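About Ketano Piercing

Ketano is a body piercing studio on Plelach Street. We do ears, noses, lips, eyebrows, navels and a few less common placements. We do not tattoo, and we don't do microblading or lashes. People ask because the shop before us did all of it, and the old sign stayed up for most of our first summer.

The studio was opened in June 2020 by Akua Quansah and Bram Verstraete. They had worked at the same counter in a mall for years and wanted a place where an appointment could take as long as it needed. Opening was slow. For the first few months we saw one client at a time by appointment, with the door locked between visits. We kept the appointment part. Walk-ins are taken when a room is free, but if you want a certain day you should book.

Who works here

Akua handles most of the ear work and all of the curated ear plans, where several piercings are placed over a year or more. Bram does nose, lip and navel piercings and looks after the autoclave and the spore test records. Ye-ji Ko joined us as an apprentice and has been piercing on her own since September of last year. Jaime Esteves is at the front desk Wednesday through Saturday. He answers the phone, fits replacement jewelry and will tell you what your insurance card is not good for.

How we pierce

We use single-use hollow needles for everything, including earlobes. We do not own a piercing gun. Starter jewelry is implant-grade titanium with internal threads or a threadless post, and we keep 234 styles in the case. Most of it comes from Werkorus. The gold pieces come from Rainer and can take several weeks if we don't have your size.

A piercing appointment is 45 minutes. Part of that is paperwork. Part of it is looking at your anatomy, and sometimes the answer is that the placement you want won't hold. Navels are the usual case. If we turn you down there is no charge.

The price of a piercing includes the needle work, basic titanium jewelry and one downsize. Come back for the downsize when we tell you to. A long bar left in too long will catch on things and heal at an angle.

Age and ID

We pierce earlobes for children old enough to ask for it themselves, with a parent or legal guardian in the room. For nostril and ear cartilage the minimum age is 16, also with a parent or guardian. Everything else is 18 and up. Bring government photo ID. For minors we need ID for both of you and something that shows the relationship, such as a birth certificate. A photo of an ID on your phone is not enough.

Aftercare

Sterile saline spray twice a day, no twisting, no alcohol, no peroxide. Sleep on the other side. Kobina Mensah, who ran the shop where Akua trained, wrote the aftercare sheet we hand out, and we have changed very little on it. If something looks wrong, call us before you take the jewelry out. Checkups are free for as long as you have the piercing, even if another studio did it.
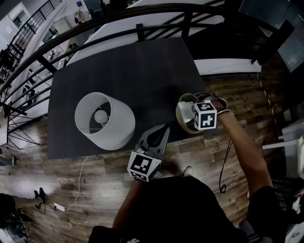
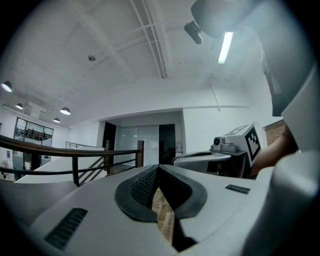
Placement is marked with you standing up and facing a mirror, and we will wipe it off and mark it again as often as you like. Light matters a lot at this point. A lamp like the white one on the dark gray table, with a drum shade and a round bulb, is fine for looking through a jewelry tray, but it throws a shadow behind the ear. We mark under bright overhead light and check again by the window if the sun is out. When you are happy with the dots you lie down, and the needle part takes a few seconds.

We are at 155 Plelach Street, second door from the corner. Street parking is free after six. Closed Sundays and Mondays.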